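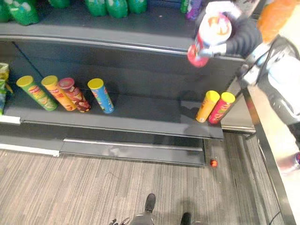
A shop shelf looks simple, but somebody has to decide what goes on it. Shops buy food and drink from lots of different makers, and they have to fit it all into the same building. Most shops keep things of the same kind together, so that people can find them quickly. You might see green plastic bottles standing together on one shelf and a row of crisp cans on the shelf underneath. Grouping things like this also makes it easier to spot when something is running low.

## Where does the food come from?

Very little of it is made near the shop. Crisps start as potatoes, or as dried potato mixed into a dough. Fizzy drinks are mostly water, with flavouring and often sugar or sweetener, and a gas called carbon dioxide to make the bubbles. Each is made in a factory, packed into boxes and stacked on a wooden or plastic platform called a pallet.

The pallets go by lorry to a warehouse. The warehouse at Sundton sends goods to shops in Cever, Ostadgate and the villages between them. It keeps 3,000 different products. A lorry from Sundton to Ostadgate carries a bit of everything the shop has asked for, which saves each factory sending its own lorry.

## How does the shop know what to order?

Every packet has a barcode – a pattern of black and white lines that stands for a number. When the till reads the barcode, a computer looks up the price. It also takes one away from the number the shop has left. If the shop had 243 tins of beans and you bought one, the computer now says 242.

Sometimes the computer is wrong. A jar may have been broken, or a box put in the wrong place. Naomi Lyimo manages the shop in Ostadgate, and she checks one part of it each morning.

"In August we sell far more cold drinks," she says. "I order extra before the hot weather starts."

## Old ones at the front

Food does not keep for ever. When new milk arrives, the older milk is moved forward and the new milk goes behind it. This is called rotating the stock. Bread, fruit and milk need checking most often. Tins can wait for months.

## Words to know

**Barcode** – lines that a till can read as a number.

**Pallet** – a flat platform for stacking and moving boxes.

**Stock** – all the things a shop has to sell.

**Warehouse** – a large building where goods are kept before they go to shops.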